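3.2 Collecting demonstrations by remote control

Each task was shown to the arm by one of two operators, who drove it with the Bomo hand controller from a seat beside the counter. We recorded 2,877 demonstrations in the Briltville kitchen and kept 2,000 for training. A run was dropped if the operator paused for more than 2 seconds or let go of the controller before the gripper had opened. Objects were left in place between runs — only the target item was reset.

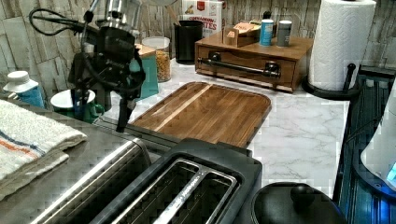
Figure 2. Kitchen counter used for the drawer and cutting board tasks, with the gripper pointing down to the left of the board.

Why not guide the arm by hand? Hand guiding puts the operator's own arms in the camera view, and the policy then learns from images it will never meet when running alone.

We did use hand guiding for the first drawer trials, following Boychuk and Kowalchuk. Those runs were smoother near the handle but slower overall, and they are left out of the results in Section 4. Joint positions and gripper width were logged with the Vulter recorder and matched to the camera images by time stamp.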